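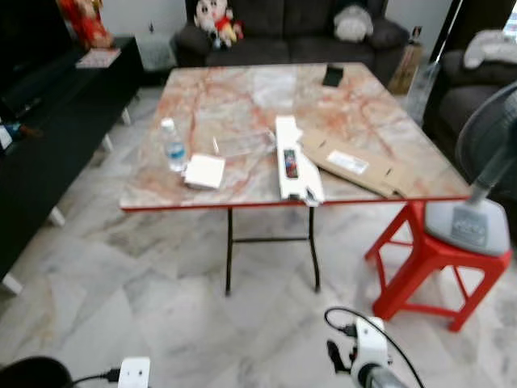 5.2 Silent grasp failures

The Prusholm logs report success in all but 68 of 2000 tabletop picks, and we do not believe that number. The controller counts a pick as successful when the fingers stop closing before their end position. It never asks what stopped them. A fold of plastic film will do, and so will the edge of the table.

To see how much this matters, an annotator watched the recordings of 500 picks that the controller had marked as successful. In 221 of them the target was still on the table when the arm moved away. Most of these were thin or see-through things: film bags, flat cardboard, bottles. Boxes with solid sides gave far less trouble, and we suspect that earlier results on the Hukaline arm look as good as they do mainly for that reason.

Figure 7. Living room setup, folding table. The crumpled clear bag behind the bottle hardly shows against the marble pattern of the tabletop.

The surface in Figure 7 was the worst of those we tried. On patterned tops the depth estimate for film tended to fall through to the table itself, and the planner then sent the gripper too low. Kudar, the planner we used, has a height limit meant to prevent this. The limit is set from the same depth estimate, so it moved down with the error. We would not call that a safety feature.

Olaniyan, the retry module added in January, is said to fix the problem. We are not convinced. It runs only after a reported failure — and these failures are not reported. Rerunning the same picks with the module switched on gave us no change we could tell apart from chance.

A check on motor current after the lift might catch the heavier objects. For an empty bag we doubt it would show anything above noise, and we have not tested it.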